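Regras da casa para quem trabalha num armário com garra de mão

Portas escancaradas antes de começar, as duas. Porta a meio caminho é convite a pancada, e a dobradiça não aceita desculpas. Os marcadores quadrados das garras ficam à vista: dedo em cima, repete-se a tomada. E os cabos passam sempre pela frente, nunca à volta do puxador.

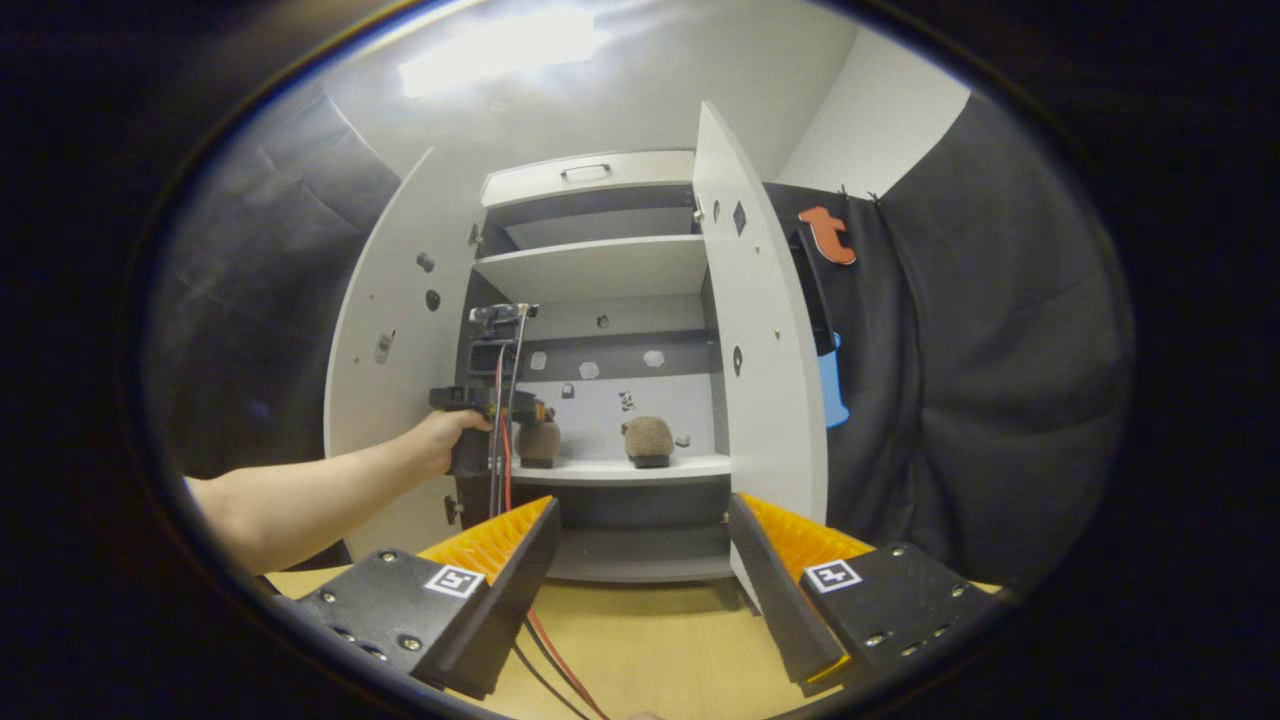
Mykhailiuk comentou que na oficina dele a regra dos cabos só pegou quando passou a valer café pago ao grupo inteiro. Adotado.

Limite de 45 minutos por turno — o pulso queixa-se antes do orgulho.

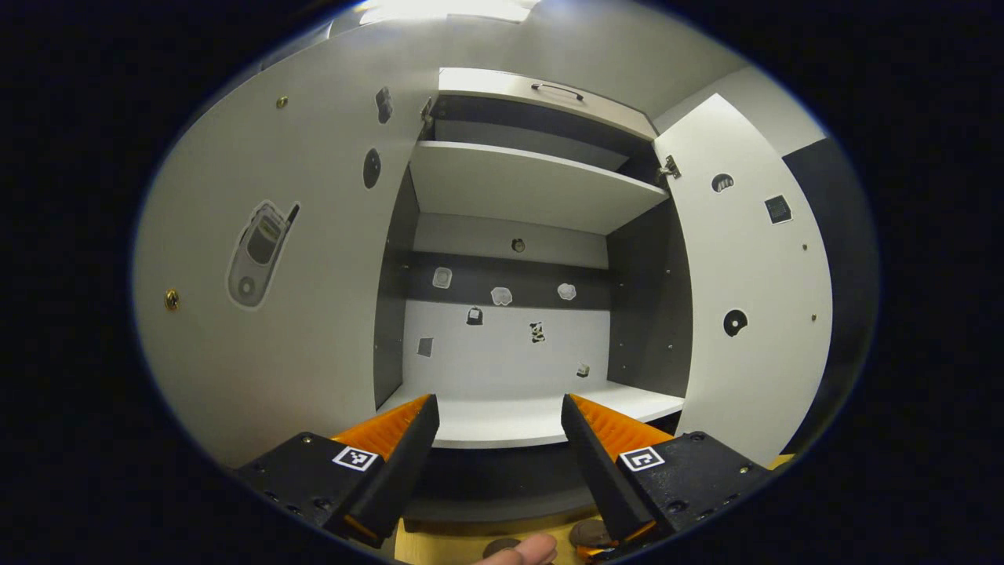
Depois do turno, pano seco nas almofadas e garra na gaveta 7. Na 7, repito.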